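GenRobot.AI Hand-Held Gripper: Home Box-Packing Trial
Prepared by Shalini Grewal, with bench notes by Taras Hrytsenko

This guide covers the first handling trial after assembly. Builders should complete the Drudden linkage check beforehand.

Step 1. Set up the box
Place an open cardboard box on a bed or other soft, level surface. Fold any flap flat inside it. Open the jaws above the box and confirm that both blue finger pads move freely. The pivot screws should be snug - do not overtighten them.

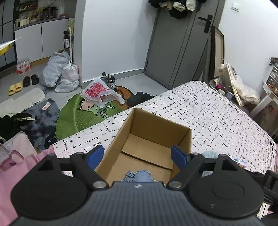 Step 2. Practice the grip
Choose small items of differing shape and texture. A fuzzy plush ball is suitable for early attempts, as is a small printed box. Bring the pads to either side of the item and close slowly. Lift it clear of the blanket, move it over the box and release. Complete 30 transfers before changing items.

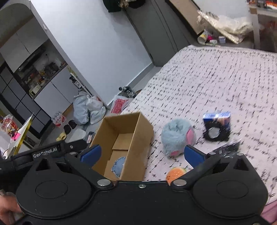
Step 3. Record the results
Enter each dropped item in the Lins log sheet. If the pads slip repeatedly, wipe them with a dry cloth and repeat the set.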